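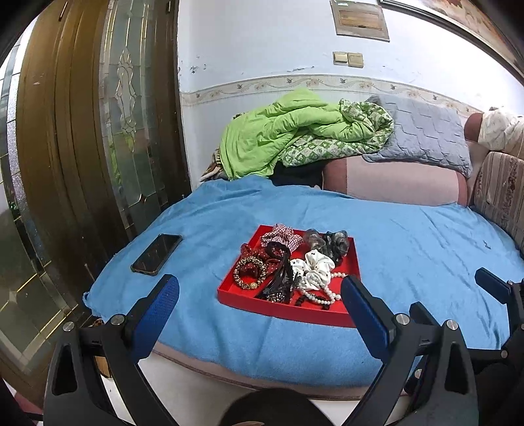 Small Things in a Tray
Household chores gallery, page 3
Text by Kamol Siriwan

Most of the talk about home robots is about big jobs: vacuuming, mowing, carrying the laundry upstairs. This page of the gallery is about a small one. Hair ties and beads end up in a tray, and sooner or later somebody has to sort them. Can a machine do that yet? For the most part, no. It can do pieces of it, slowly, with a person close by.

The notes below go with the picture at the top of the page. They are arranged by the kind of item, since each kind is a separate problem.

The tray
Red, square and shallow, with low sides. Low sides are good news for a two-finger gripper, which can come in at an angle without hitting a wall. The tray is on a blue blanket, and a blanket gives. If you press on one side of a tray on a soft bed, the other side can lift. Arms that were programmed over a hard bench do badly with this.

Checked and polka-dot scrunchies
Ruffled cloth is the easiest thing in the tray. Close the fingers almost anywhere and you get a hold. Toàn Vi ran the sorting trials at Nuchit and told me scrunchies were the one item the team stopped worrying about. The hard part came later, when the software had to say which one it was holding. A scrunchie changes shape every time it is picked up.

Sheer and satiny scrunchies
The gray-and-black one is see-through in places and shiny in others, and the white one with black dots has a satin look. Depth cameras have trouble with both kinds of surface. In the Nuchit trials the arm would sometimes close on air above a sheer fold, then go back and try again.

Pearl beads
A strand winds out from under the white scrunchie. Pull one and you may get the other. A person lifts the scrunchie a little, looks, and slides the beads free, mostly without thinking. The Takberg arm lifted both and dropped them in the same bin.

Black tie with long tails
Long ribbon tails are a planning problem. The arm has to guess how far they will hang and keep them off the rim. Zillo sells an add-on program for cables that does a fair job on ribbon too, but it costs more than the chore is worth.

Leopard-patterned bead ring
It is resting on part of the dotted scrunchie. The order matters here: ring first, then cloth. Newer planning software usually gets this right.

The phone
It lies on the blanket next to the tray. A tidying machine has to know what to leave alone, and that is still set by hand in every system I have tried.

How long it takes
Kullton gave me time on its test arm, and I put a tray of mixed hair items through it. The best run took 285 seconds, with 2 items left behind. I can clear the same tray in well under a minute. The arm did not get bored, which counts for something if you have around 2000 pieces to sort in a shop stockroom. For one tray on a bed, I would still do it by hand.

The next page covers socks and should be up in December.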